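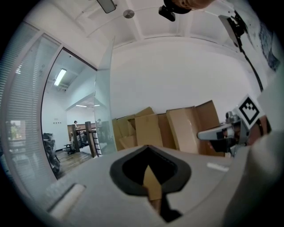

Stamis hand gripper, two-unit club set

Our student robotics club bought the Stamis set in August, through Furnwood, for a project on folding and stacking cardboard boxes. We have had it for 14 weeks now and most members have used it.

Setup is quick. The printed guide is short and covers the mounting and the marker settings well enough. It says very little about calibration, and we lost an evening to that before finding the right page on the Stamis website. Once that was done, new members could record a usable run in their first session.

The grip is comfortable for short spells. After 40 minutes or so your wrist knows about it, and we now swap people over before then. The trigger is a bit stiff for smaller hands.

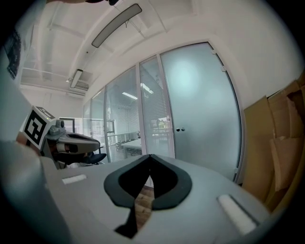

Flat-packed card is a harder test than the foam blocks most clubs begin with. It bends, it slides and it looks much the same from every side. We keep our flattened boxes stacked against the wall and work from there. The black pads meet at a point in the middle, and I like that shape for picking up a single edge. The marker cube is on the end of the gripper, with the small camera module close by, so take care when you put a unit down - ours has a chipped corner already.

Software is the weak part. Exporting more than 2000 clips at once made it hang every time, on both club laptops. Smaller batches go through without trouble.

We used the Cidedura set last year for the Danladi student challenge. It was lighter and the trigger was better, but the tracking dropped out whenever we turned quickly. The Stamis has been much steadier.

Worth buying if your club has a term or more to spend on one project. For a weekend event I would borrow a set. 4 out of 5.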